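Lab visit: an afternoon with the software group at Mevley

3 April 2019 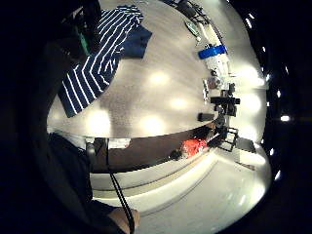 Getting there

Mevley runs a few open afternoons a year, and I got a place on this one through a former colleague. The building is a short walk from the station. Sign in at the front desk, then take the stairs; the elevator only goes to the offices. Coats and bags go in the lockers. There were visitors from Solberg on the same tour, mostly interested in grippers. I went for the software.

Folding and the perception stack

Holger Hedlund looks after perception. The group's current job is clothing on a table, and he talked mainly about segmentation. A navy garment with white stripes lying next to plain dark navy fabric is a good case for it. The stripes give the model plenty to hold on to, but they also get read as fold lines. The plain cloth has the opposite problem, with almost no texture.

Their training data comes from hand-held gripper recordings taken with a very wide lens. I asked whether they undistort the images first. They did until February. Now they feed in the raw fisheye view and give the network the lens calibration as a second input. Straightening the image threw away too much near the rim, and the rim is often where the other items on a table end up. Glare from ceiling lights on the tabletop is handled with a mask, and Holger was not very happy with it.

Getting position out of the recordings

The camera pose is recovered offline by a mapping package the group calls Jevport. It builds one map of the room, then places every recording in that map. A take is rejected if tracking is lost for more than five frames in a row. Of the last 2,000 takes, 68 were thrown out. Glossy floors cause trouble, as reflections move with the camera and the tracker picks them up as landmarks.

Planning and control

Edvin Boström showed the control side. The policy puts out a short run of gripper poses, and a separate layer called Drastard turns them into joint motion and checks them against limits. The low-level loop runs at 1,000 Hz on its own computer. The policy is far slower, so the two are joined by a buffer with timestamps on everything. Edvin spent a good ten minutes on timestamps. Most of their early failures came from camera delay that had been measured once and never checked again.

He also opened the replay tool, which I would have liked to take home. It lines up the video, the gripper width and the planned path on one time bar - you can drag to any point and rerun the policy from there.

Questions at the end

Someone from Solberg asked about releasing Jevport. There are no plans for it, but the calibration scripts may be shared on request. The next open afternoon has no date yet, and sign-up is by email to the front desk.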